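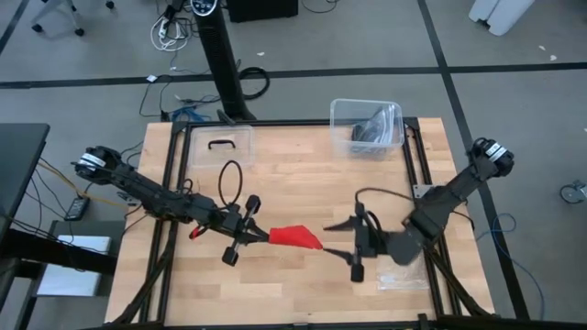
Should a student team in a two-arm manipulation contest be scored on its finished task or on its attempts?

On its attempts, all of them, logged in order, with the failures left in.

I have judged the Skonddale student meet for three seasons and coached one team through it, and the scoring rule has been the same each time. A team gets ten minutes on the table and is credited with its best run. Everything before and after that run is discarded. The rule is easy to administer and easy to explain to parents. It also rewards the wrong engineering, and I think it should be replaced before the November meet.

Consider what a best-run rule asks of a team handling a soft part. Cloth, film and foam do not hold a pose. Two arms that pass a rigid block between them can repeat the motion to within the slop in the joints. Two arms that pass a cloth have to deal with a part whose free end is somewhere new on every trial. A team with a success rate of one in 39 and a team with a success rate of one in two will post the same score if each gets a clean run inside the window. The second team has built something. The first has built a lottery ticket, and we hand both of them the same certificate.

Students respond to this as anyone would. They tune for speed, so as to fit more tries into ten minutes. They stop writing down what went wrong, and by the end of the term the notebook is a list of the good days.

The team I coached, Vamis, kept a full log against my advice. Kiprono Shirima, who wrote most of the control code, set up a plain text file in which each trial got a line: start pose, which arm held, which arm reached, outcome, and a one-word cause if it failed. By the end of the season the file had 1187 lines. More than half were failures, and the most common cause was "angle." The reaching gripper was closing across the edge of the part when it should have been closing along it. Nobody had noticed this by eye. It showed up when he sorted the column. 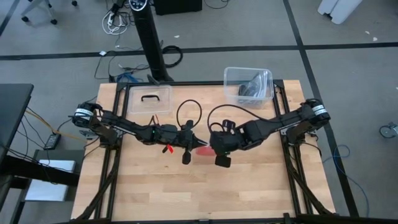
The fix took an afternoon. They rotated the approach and added a short pause before closing. Their success rate rose, and their meet score did not change at all, because they had already posted a clean run the week before. I had to tell a room of sixteen-year-olds that the best work they did all year was worth zero points.

There are two objections I take seriously.

The first is cost. Logging every attempt means someone has to check the log, and judges are scarce. I would answer with a spot check. A judge watches 3 trials, picked without notice, and compares them with what the team wrote. A mismatch costs the team the log score. The Trurnmont meet has run something close to this for two seasons with the same number of judges we have.

The second is that beginners will be discouraged by a score built mostly out of failures. This was my own view until I saw the Vamis file. A new team with a rate of one in ten can see one in six the following month. Under the current rule it sees a zero until the day it sees a pass, and it learns nothing about the distance between them.

A weaker objection is that industry cares only about results. Anyone who has had to sign off on a handling cell knows that the result in question is a rate, measured over a long run, with the stops counted.
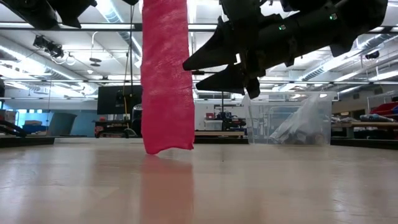 ## What I would change

1. Score the rate over a fixed number of declared trials. A team announces the trial before it starts and cannot withdraw it.
2. Give the log one third of the total. Grade it on completeness and on whether a later change can be traced to an earlier failure.
3. Vary the soft part. The Ikeda division already swaps materials between rounds, and its teams write more general code for it.
4. Drop the speed bonus. A time limit is enough.

I would keep the open practice table, the shared parts bin and the rule against adult hands on the keyboard. Those work. Comments on the draft rule can go to the meet office, and I will bring printed copies to the coaches' session.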